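Clisano: a sorting and hashing visualiser, tried for a month

I've been using Clisano to brush up on sorting algorithms, and mostly I love it!
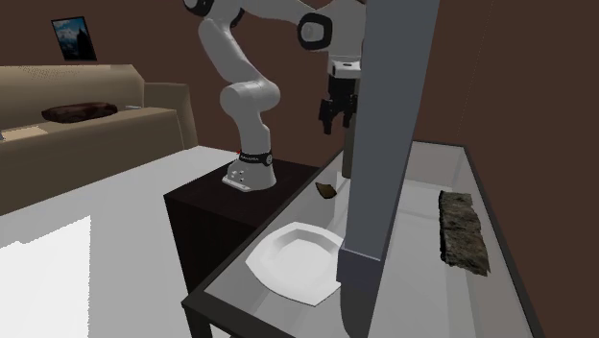
What works

You paste in a list, pick quicksort or heapsort, and step through every swap (backwards too — so handy). My messy list of 300 numbers ran without a hiccup, and the hash table view finally made collisions click for me.

What doesn't

Merge sort colours are hard to tell apart, and it logged me out 2 times mid-lesson. Yanling Shen's notes on pivots are great, though, so I'm keeping it.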